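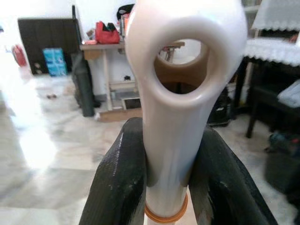 Wanted: people who sweep floors and have opinions about it

Every broom sold in the last few years claims to be better than the one before. We have our doubts. Soscombe is looking for 22 households in Limirville to put ordinary sweeping tools through ordinary use and tell us plainly what they think. If you already believe that a nicer handle makes a cleaner floor, you may still apply, but expect to be asked why.

What you would do

Sweep one hard floor at home (tile, stone or vinyl, no carpet) at least four times a week through November. You get a broom, a long-handled dustpan and a bucket. Use them on whatever your floor collects: crumbs, grit, paper scraps, packing cardboard. Please don't scatter rice for the occasion. We had testers do that last time and the notes were useless.

After each sweep you fill in a half-page sheet. It asks what the dustpan lip left behind, whether the bristles held on to hair and fluff, and how your back felt. There is a box for remarks. "Fine" is not a remark.
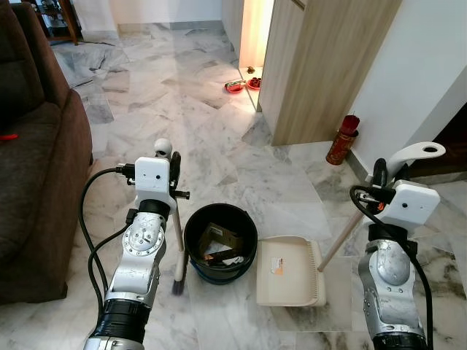

Broom, long-handled dustpan and bucket on marble tile.

One question matters to us more than the rest: do the comb teeth on a dustpan clean the bristles, or do they just give the dust a second place to sit? Poon, who supply the tools, are confident. Shuk-fan Cheung, who runs the trial, would like to see it on more than one kind of floor. She is also unconvinced by hanging loops, so tell us if you ever hang anything up.

Who can apply

Adults living in Limirville who do their own sweeping. Left-handed people and anyone under five feet tall are especially welcome. Employees of Poon and their relatives are not eligible.

Pay

$106 on return of the completed sheets. You keep the tools, if you want them. Nothing is paid for praise.

How to apply

Write to Ho-yin Wu, Soscombe, Box 3226, Limirville. Say what floor you have, what you sweep it with now and what annoys you about it. Applications must reach us by 2022-08-26.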